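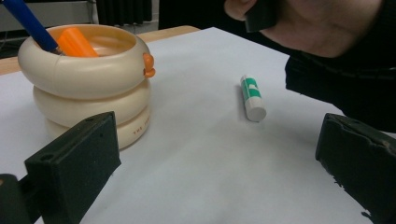
Brigitta Bühler wrote in to ask whether Skaltbridge is worth the trouble for a small lab that already has its own replay scripts, and whether the alignment step is as slow as people say. I started a short reply to her in August and it grew and grew, so she gets a whole review instead!

Skaltbridge takes recordings from hand-held grippers and turns them into trajectories a policy can train on. You point it at a folder, it works out the camera path, reads the finger opening, trims the dead time at either end and hands you back tidy episodes. I ran it on our desk-tidying set, 765 episodes of pens and glue sticks and the like, on the same workstation where I used to run Getura.

The good part first, and it really is good. Out of that whole pile only 27 episodes failed to track, and the tool told me which ones and at what moment it lost its way (Getura would just leave a gap and let you find it in training, bless it). The timeline viewer is lovely. You drag along, the gripper path draws itself in 3D next to the video, and when the path jumps you can mark the spot and cut there. I spent a very happy evening doing nothing else.

Now, alignment. Yes, Brigitta, it's slow. Matching up the two hands took about 90 minutes on the full set, and the progress bar sat at 50 percent for so long that I went and made soup. Big sheets of plain white paper are hard on the tracker too, there being so little for it to hold on to, and I had better luck after lowering the feature threshold in the settings. The manual mentions that setting once, in an appendix.

Export is fine if you use the default format. If your planner wants joint angles you'll need the Berhe plugin, and the version I tried flipped the wrist sign on the left arm. Gearóid Ó Gríofa has a patch on the forum that sorted it for me in a minute.

I'm keeping it, and I've moved my old scripts to a backup drive. If you only record a handful of episodes a month, your own scripts will do you fine for a while yet.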